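Subject: Re: bag unpacking, Hijazi split

Marianna Borkowska wrote:

> Does the two-arm policy still fail on thin bags? Jundley's figure of 365 has no breakdown by bag type.

It does – less often than in October. We retrained on 1042 episodes, 509 of them with plastic bags. 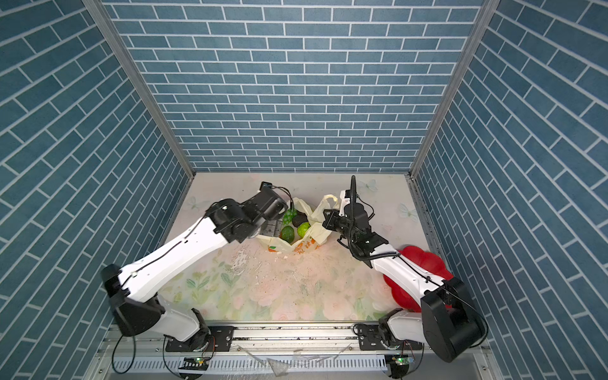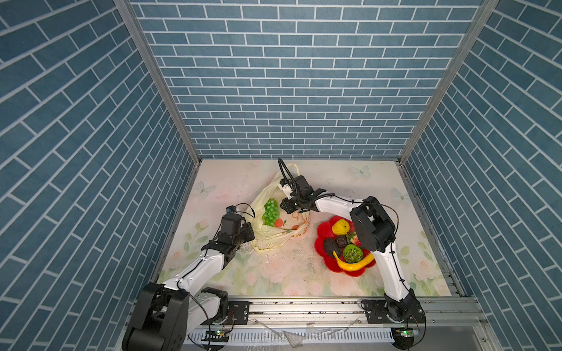
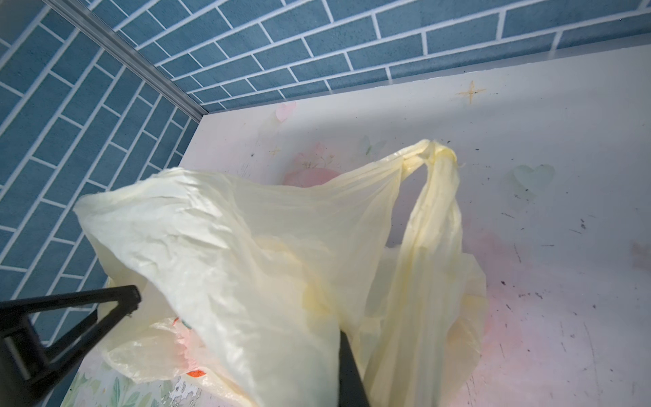
The new loss term weights gripper timing over end-effector position. Most remaining errors come from one arm closing before the other has a stable hold. Handles are the hard case: in the wrist view one is twisted into a narrow loop with a knot, and the depth estimate there is poor. Stoltberg's baseline treats the handle as rigid, so I left it out of the comparison.

Sternham has the logs for both seeds. Table 2 will follow once the ablation finishes.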